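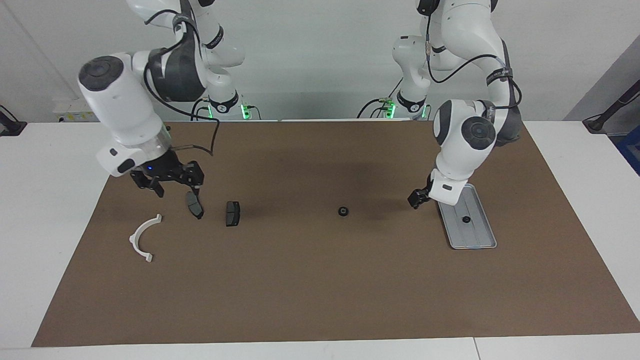 About Lilletti

Lilletti is a small website about the families of well-known people. We write short life stories of the sons, daughters, brothers, sisters, wives and husbands of athletes, singers and actors. These are the people whose names appear one time in a long article and then never again. Many readers want to know a little more about them, and we try to answer in a polite way.

How we started

The site was opened by Cristóvão Guerreiro, who worked before as a proofreader for a sports magazine. In that job he often received letters asking the same kind of question. Is this player married? Does he have a brother who also played? The magazine had no space for such answers, so Cristóvão kept them in a notebook, and later he put the notebook online. The first version had 40 short biographies and one very ugly green menu. The menu is gone. Most of the biographies are still here, but they were all written again.

Sanaa Kamel joined the next year, in August. She is our editor and she reads every page before it is published. She also takes care of the family trees, which are the part of the site our readers write to us about the most. Today we have 123 biographies in English, and we add new ones when they are ready. We do not follow a fixed calendar.

The name Lilletti comes from a nickname in Cristóvão's family. It has no connection with any famous person, although we are asked this often.

How we write

Each biography begins with what is publicly known: the place of birth, the parents, the school if the person has spoken about it, and the work. We use interviews, printed newspapers, wedding and birth announcements given by the family, and books. If two sources give a different year, we write both years and say where each one comes from. We do not guess the income of anyone. We also do not write about the health of a person who did not speak about it in public.

For children we are more strict. For anyone under 18 we publish only what the parents have already shared in an interview or a public announcement. We do not give the name of a school, the name of a street, or a photo taken without permission. If a parent asks us to remove a page about a child, we remove it within 2 days and we do not ask for a reason.

Corrections

We make mistakes, mostly in dates and in the spelling of names. Please write to us through the contact form and tell us which page and which sentence. A link to a source is helpful, but it is not required from family members. Corrected pages have a short note at the bottom.

Who pays for the site

Lilletti is paid for by the advertisements you see next to the text and by a small yearly support from Adovora, the company that hosts us. Adovora does not choose our subjects and does not read the pages before you do. We do not accept money for a biography, and we do not accept money to change one.

Writing for us

We sometimes take texts from outside writers, in English or Portuguese. Please send one finished sample and a list of your sources to Sanaa with the same contact form. She answers every message, but it can take a few weeks.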